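Ticket: Left gripper drops out of sync on long shirt-folding demos
Project: Lumbao laundry tasks
Status: Solved (leaving it open until the February batch is in)

Hi all! I'm the one recording the two-handed clothes demos for Lumbao, and I've been fighting the same problem long enough that I figured I'd write it all down in one place, mess included.

What goes wrong: I start both grippers together, do the fold, stop them together, and when I load the episode into Zitik the left one comes up short. Last bad episode was 1,034 frames on the right and 991 on the left. Playback looks great for the first stretch and then the left hand starts closing before the fabric is there, which is a pretty funny way to fold a T-shirt but useless for training.

The task I'm testing with is the plain tee on the bed: sleeves in first, then the sides, then hem to collar. Both grippers stay close to the fabric the whole time, so even a small time offset shows up right away.

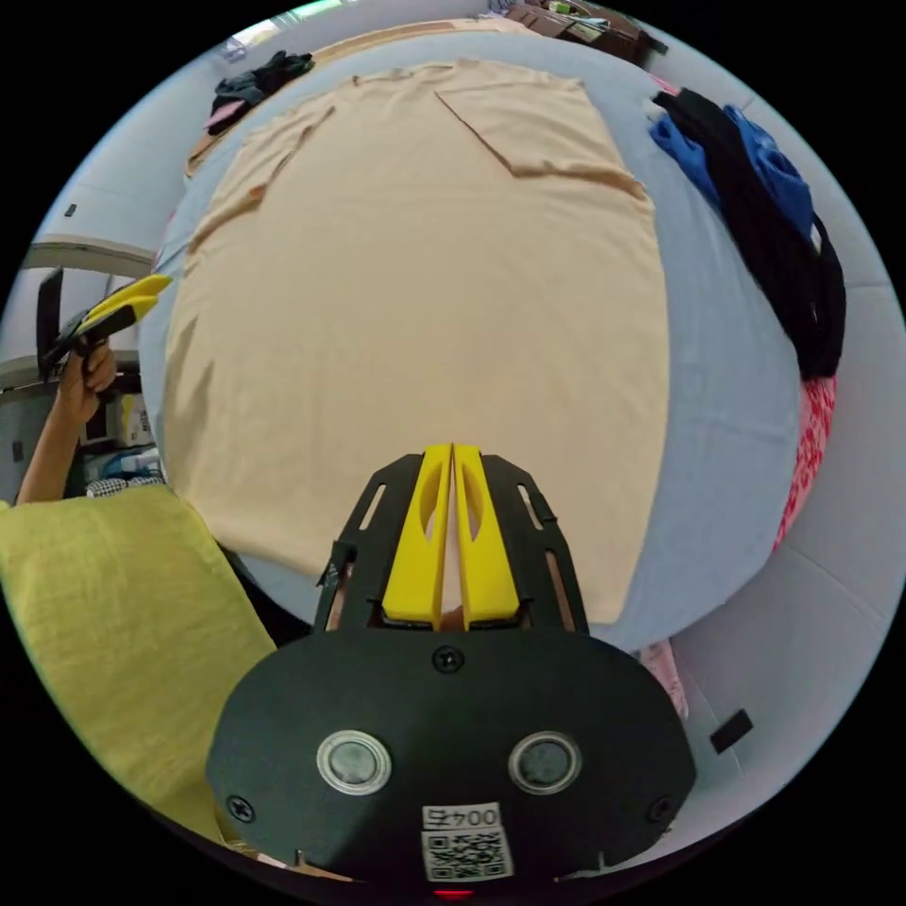

Step 1: Rule out the easy stuff

Swapped the memory cards between left and right. No change, the left still came up short. Recharged both units overnight and ran 10 short episodes in the morning, every one fine. So it only bites on the long ones (ugh, of course it does). I also re-ran the finger calibration, open and closed, mostly to feel like I was doing something.

Step 2: Try a different task

I wanted to know if it was the folding or just the length, so I moved over to the clothes hanging on the wall and did slow grasps there, pinching an edge, lifting it a little, letting go. Anything under 680 frames matched on both sides. Past that the left began losing frames, same as on the bed. 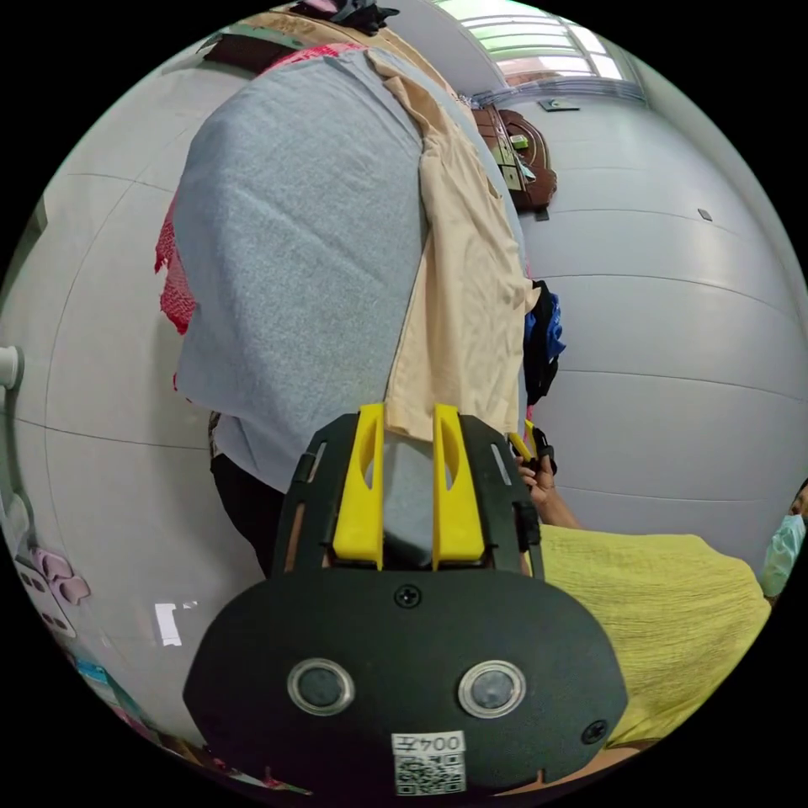
So length it is, and at that point I went digging in the recorder settings, where I should've started. The left unit was still on the old Homatari profile, the one with preview streaming turned on. My guess is the preview buffer fills up and the unit quietly skips frames to keep going. There's no warning in the log, by the way, and I'd really love one!

Step 3: What fixed it

Turned preview off on the left, copied the right unit's profile over, restarted both, and did the sync tap again before recording. Three full-length folds since then and the frame counts match on all of them.

Still to do: I have to go back through the older Surndale episodes and throw out the ones with mismatched counts. If anybody has a script that compares left and right lengths in a whole folder, please post it here so I don't have to open them one by one.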